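March, evening

Lost most of the day to the left gripper. The jaw signal dropped out at 11 this morning, in the middle of the chair task, and the log carried on writing the last good value. Nothing on the screen flagged it. The jaw read as shut for the rest of the run while I was opening and closing it by hand.

Swapped the cable first. Same fault. Swapped the Stavar board for the spare, same again, so the board is fine and I have put it back. The fault only shows when the wrist is turned well over, as it is when the chair is being tipped. With the gripper flat on the bench it ran for over 80 minutes without a drop.

Took the cover off after lunch. The strain relief at the gripper end has cracked on the inside and the plug can walk back by 2 mm under load. Polák's drawing shows a clamp there. Ours has none, and the screw hole for it is blank.

Fitted a clip from the drawer and went back to the chair. Six runs, all complete, jaw trace clean in each.
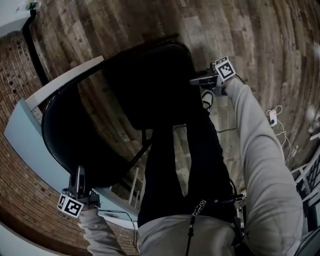 Why did the log not stop when the signal went? The Ternico logger holds the last value when a channel goes quiet, and the timeout that should raise an alarm was set to zero, so it never fires.

Timeout now set, and tested by pulling the plug. The alarm came up as it should. Wrote to Odton asking for two proper clamps and whether the right gripper came from the same batch. The morning's chair runs are marked as bad from the first drop onwards. Still to do: open the right one and look at its relief before it is used again.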